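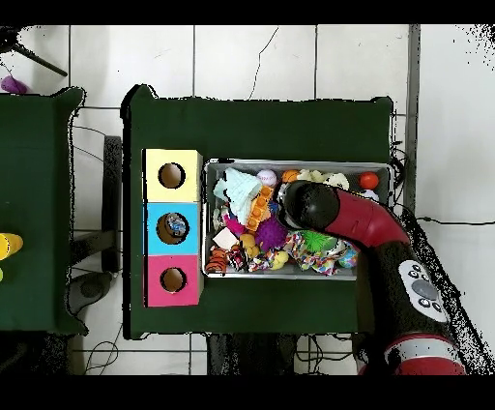 Players in the Durholm regional cricket league will vote this month on whether to accept a new match fee offer, after talks with the league ran late into the evening and ended without a signed deal.

The offer would raise the basic fee for a one-day match and, for the first time, pay players who are named in a squad but left out of the side. It would also bring in travel money for away matches at Hinov, the longest trip on the schedule.

The players' association said it would put the offer to its members without a recommendation either way.

"We asked for three things and we have been given one and a half of them," the association said in a statement. "The members know what their season looks like and they can decide whether that is enough."

The league said the package was the best it could afford before the next television contract is settled.

"We have moved a long way from our first position," it said. "Every club has looked at these figures, and there is no more money in this year's budget."

The dispute began in the spring, when players at Fultcombe found that the fee for a washed-out match had been cut in half. The league said the change had been included in the playing conditions sent to clubs over the winter. Players said they had never been shown it, and two other squads then raised the same complaint.

Fultcombe lost four home days to rain in the first part of the season, more than any other club. Several of its players are on match-by-match terms and have no retainer, so the cut hit them harder than it did players at Durholm, where most of the first team is paid by the month.

Under the new offer, the full fee would be paid for any match in which the toss has taken place. If a match is called off before the toss, players would get half. The association had wanted the full fee in both cases for anyone who had already traveled to the ground.

The other main sticking point is the length of contracts. Most deals in the league run from April to September, and players are left to find other work in the off-season. The association had asked for at least 2 year-round contracts at each club. The league has offered to look at the idea again next year but has made no promise.

The association has 67 members with voting rights. A simple majority is needed for the offer to pass, and 42 of them must vote for the result to count. Voting will be by post and online, and it closes at 6 p.m. on the last day of the month.

Players who joined a club after the start of June are not able to vote. That rule has drawn some criticism at Khunthong, which signed most of its bowling attack in July after a run of injuries. The club said it had asked for an exception and been turned down. The association said the cutoff was written into its rules and could be changed only at its annual meeting.

Matches will go ahead as planned while the vote is under way. Both sides agreed to that before the last round of talks, and the association has told its members that anyone who refuses to play before the result is known would be acting alone.

The next round starts with Fultcombe at home to Hinov. Durholm, who lead the table by three points, travel to Khunthong. A crowd of up to 1,988 is expected there, the most the ground is allowed to hold while repairs are being made to the east stand.

Khunthong will be without their first-choice wicketkeeper, who has a broken finger, and have called up a replacement from the second team. Durholm are unchanged from the side that won by six wickets last time out.

If the offer is rejected, the two sides have agreed to bring in an outside mediator. The association has said a refusal to play in the semifinals would be considered only after that process had finished. The league would not say what it would do if the semifinals were called off, but its rules allow them to be moved by up to three weeks — a change that would push the final into October, when the floodlights at Durholm are booked for hockey.

Clubs have mostly stayed out of the argument in public. Hinov said it supported "a fair settlement reached quickly" and that it had paid its own players the full fee for washed-out matches all season. Fultcombe said it could not afford to do the same without help from the league, and has asked for a share of the central rain fund, which was set up six years ago and has been used only once.

The league said a decision on the fund would be made after the vote.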